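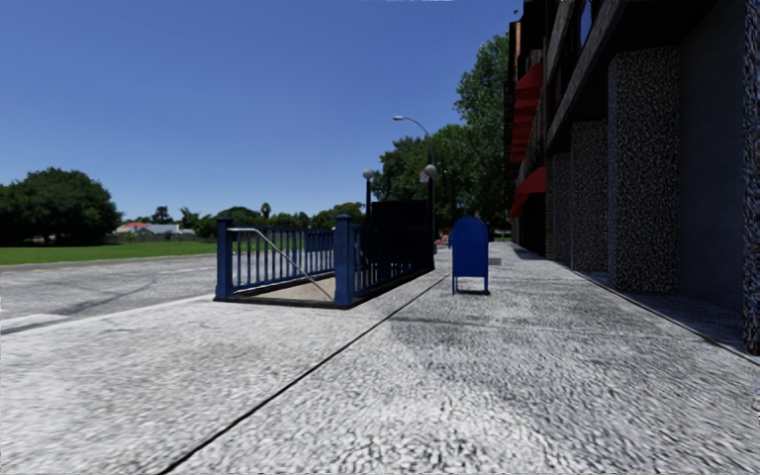 A morning on a street that doesn't exist

Mathew is a sidewalk delivery robot, and it did all of its driving at the Clillport open day indoors, on a bank of screens. Its makers, Tirnon, opened their simulation lab to visitors on Nov 21, 2018, and I spent the morning watching software learn to get past a mailbox.

The test street is called Aledach. It has a road on one side with grass and trees beyond it, a brick building with red awnings, and a stairway going down behind blue railings. The stairway is the hard part. Staff told us an early version of the software read the opening as flat ground and rolled straight in. In simulation that costs a restart. On a real sidewalk it would cost a robot, and possibly somebody's ankle.

Each run starts the robot at a different spot and asks it to reach a marked door at the far end of the block. The team does 2000 runs overnight and goes through the failures over coffee. The night before our visit there were seven, five of them at the same joint in the pavement, where the software took a dark line for a drop.

We were each given a turn at picking a starting point. I chose the corner by the traffic signals, near the crosswalk, and my neighbour wanted to know whether the robot would wander onto the road.
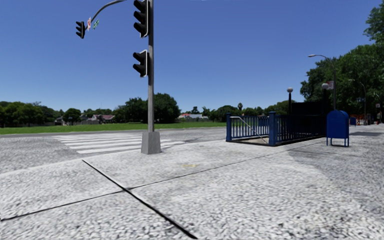 It didn't, although it sat at the start for so long that an engineer began checking the log. The planner had been weighing two routes of nearly equal length and kept changing its mind. A fix is due in December.

The afternoon session covered hardware, with one robot on a bench and its cover off. It weighs less than I expected and the wheels are bigger. Visitors asked mostly about snow. Aledach has clear skies and no winter yet, and the staff were frank that this is a gap. Snow hides the kerb, and the kerb is what Mathew steers by.

Tirnon had room for 400 visitors and 435 signed up, so the last group watched from the hallway on a spare monitor. The lab plans to run the day again next year, with a second street and, if the work goes well, some slush.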